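**Litcombe Shopping Center to Open Early for Families Who Need a Quieter Morning**

LITCOMBE – Families of children with autism, sensory needs or hearing sensitivity are invited to the first Quiet Morning at Litcombe Shopping Center this May. The event is organized by Bedance, a family support group based in Titdale, together with the management of the center.

Doors will open on Thursday at 8:00 a.m., two hours before the regular time. The music in the halls will be off, the lights will be lower, and the stores which take part will not use their loudspeakers. There are 40 places for each half hour, and 300 families have already asked to be informed.

"Many parents told us that they do their shopping alone, when the child is at school," said Malsha Miah, family coordinator at Bedance. "They would like to do it together, and to be able to stop when it is enough."

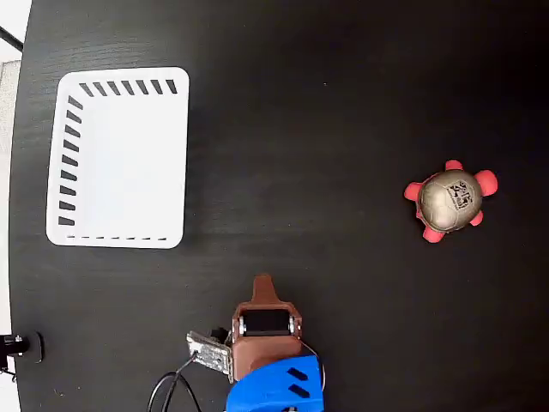
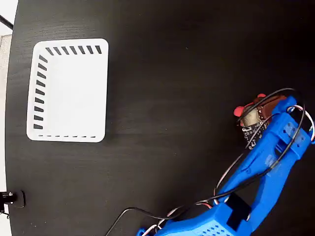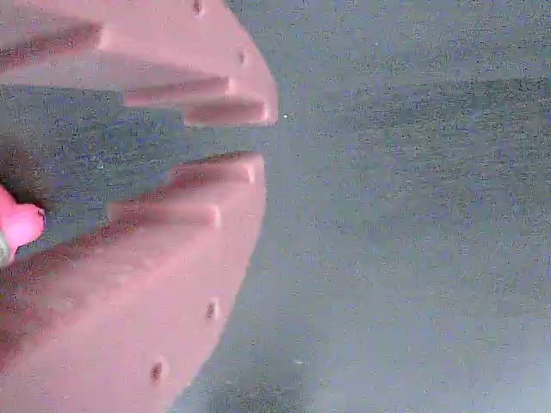

The Lévesque bakery on the ground floor will serve breakfast from 8:15 a.m. and will keep one side of its seating area for guests who wish to sit apart. Parents can also ask at the information desk for a printed map which shows the quiet routes, the restrooms and the nearest exits.

Iddrisu Yakubu, manager of the center, said that the staff received training in April. "We learned small things, for example to speak one at a time and to wait for the answer," he said. "I hope this will stay with us also on the busy days."

The event is free of charge, but registration is necessary. Families can register at the Bedance office, 1209 Station Road, Titdale, or by phone at extension 2035. Brothers, sisters and grandparents are welcome – please give the full number of guests when you register.

**Press contact:** Malsha Miah, Bedance, Titdale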